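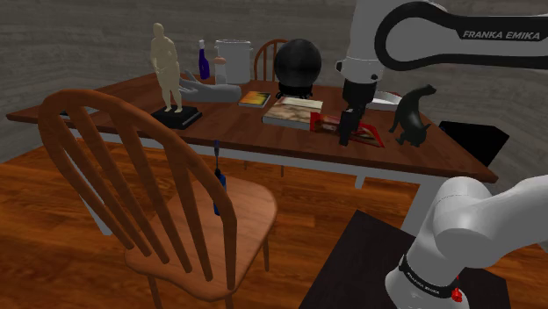

Table task in the simulator, gripper down at the red book.

Ticket: demos saving with no gripper signal
Opened by: Jade Turcotte
Project: Sondus

Hi Wayne, me again, sorry! I've been recording demos on the dining table set-up and something odd is going on with the saved files. The arm moves fine on my screen, the fingers open and close when I squeeze the trigger, but when I play an episode back the gripper value sits at zero the whole way through. I set out to do 100 and only noticed at 40, so you can imagine the language.

Things I've tried so far:
Restarted the recorder. Same.
Swapped to the other controller (the one from the McKinnon desk). Same.
Went back to the January build. Gripper value comes back, but the hand camera drops out after 7 episodes.
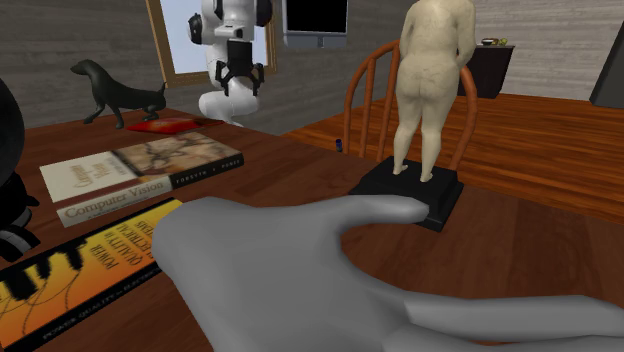
I also had a go with the statue task, in case it was only the book one playing up, and the log there gives me this every time:

WARN gripper channel not found, filling with 0

So I reckon the channel got renamed somewhere between the two builds and the recorder is still looking for the old name. Could you check? I don't want to go poking in the config on Bomel while other people are using it.

Reply from Wayne Carrier, 13 Jul 2018
Yep, renamed, my fault. Fix is on Bomel now, please restart and record one short episode before you do a full batch.

Jade Turcotte
Done, and the value moves on playback, hooray! Can the 40 be rescued or do I bin them? Leaving this open till I know.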